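Una mañana en las puertas abiertas de Idetti: el robot que se paró y lo que aprendimos mirando

1/7/25

Llevaba desde marzo apuntado a la lista de espera y por fin me tocó. Idetti abre su taller de robótica doméstica dos veces al año, con grupos de 20 personas como máximo, y yo iba con la ilusión de un crío al que llevan a ver trenes. Ya os adelanto que salí encantado, y eso que el plato fuerte de la visita fue una avería en toda regla.

El taller está en una nave baja, detrás de un almacén de persianas, y cuesta encontrarlo si no conoces el polígono. Dentro hay café malo, sillas plegables y un olor a plástico caliente que a mí me gusta mucho. Nos dieron unas acreditaciones de cartón y nos llevaron directos a la zona de pruebas, sin vídeo corporativo ni discursos (¡gracias!).

El proyecto que enseñaban se llama Prantl y consiste en algo que suena sencillo: un brazo sobre una base con ruedas que recoge la casa. Papeles, envoltorios, ropa por el suelo. El brazo lo hacen ellos, la pinza viene de un proveedor que se llama Firnton y el programa que decide dónde agarrar aprende de personas que hacen antes esas mismas tareas a mano. Nos contaron que tienen 3,696 grabaciones, la mayoría de tareas muy cortas, de las que no pasan del minuto. Me pareció una barbaridad de horas de gente ordenando cosas.

La demostración empezó de maravilla. El robot fue hasta un rincón, se colocó delante de una papelera y dejó caer dentro una bola de papel. Aplausos. Luego otra. Más aplausos, y alguno ya grabando con el móvil. A la tercera le pusieron un folleto doblado, más ancho que la boca de la papelera, y ahí se torció todo.

El brazo bajó, el folleto tropezó con el borde y la pinza siguió empujando. La papelera se fue hacia atrás, chocó con el zócalo y el robot, que por lo visto interpretaba que aún no había llegado a la altura de soltar, apretó más. Se oyó un crujido bastante feo. Tenía que haber saltado el límite de fuerza, pero no saltó. Una de las técnicas le dio a la seta roja y el brazo se quedó clavado en el aire, con el folleto hecho un acordeón. Entre el crujido y la parada pasaron 2 segundos, según el registro que nos enseñaron después en pantalla. Se me hicieron bastante más largos.

Y ahora viene lo que me gustó de verdad. En vez de mandarnos al café, nos dejaron quedarnos mientras buscaban el fallo. Primero cortaron la corriente del brazo y comprobaron que los frenos aguantaban. Solo entonces entraron en la zona marcada. La papelera tenía una raja en un lateral y la pinza una almohadilla suelta, nada más. Después abrieron el registro delante de todos y se pusieron a discutir con una franqueza que ya quisiera yo en mi trabajo.

El límite estaba fijado en 54 newtons y la curva lo pasaba sin inmutarse. La explicación que dieron, y que entendí a la segunda, fue que al cambiar la pinza esa misma semana habían cargado un fichero de configuración antiguo. El sensor de la muñeca medía bien, pero su aviso se enviaba a una dirección que ya no leía nada. O sea, el robot notaba el golpe y no tenía a quién decírselo. La lista de comprobación previa incluía probar la seta roja (y menos mal) pero no empujar el brazo con la mano para ver si cedía. Lo apuntaron en la pizarra allí mismo, en mayúsculas.

Quedaba la otra mitad del asunto: por qué el programa insistía en bajar. Para eso repasamos cómo resuelve lo mismo una persona. Hay muchísima información en un gesto que hacemos sin pensar: las dos manos se acercan casi hasta juntarse sobre la papelera y los dedos se curvan sobre la hoja doblada.

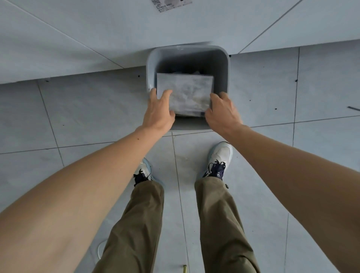

Pero con una sola pinza no se puede copiar eso, por muchas grabaciones que tengas, fue la objeción que llegó desde la fila de atrás, y habría que enseñarle también a rendirse. El equipo le dio la razón enseguida. Dijeron que casi todo su material acaba bien, con el papel dentro, y que el robot apenas ha visto intentos abandonados a medias. Están preparando una tanda nueva con objetos demasiado grandes, en la que parar y retirar el brazo cuenta como respuesta correcta. La llaman Mundby y me prometieron que se podrá ver en la próxima visita.

La segunda demostración se canceló, como era lógico. A cambio nos dejaron empujar el brazo, ya con el fichero bueno cargado y a velocidad mínima, y notar cómo cedía al pasar del límite. ¡Qué gozada! Hice cola dos veces.

Cosas prácticas por si os animáis: la visita es gratuita, dura toda la mañana y conviene llevar calzado cerrado, porque sin él no se pasa a la zona de pruebas. Se aparca bien en la calle de atrás. Las preguntas se hacen sobre la marcha, así que poneos delante si podéis, que desde el fondo la pantalla del registro se lee regular. El folleto arrugado lo clavaron en el corcho de la entrada, junto al horario de los turnos.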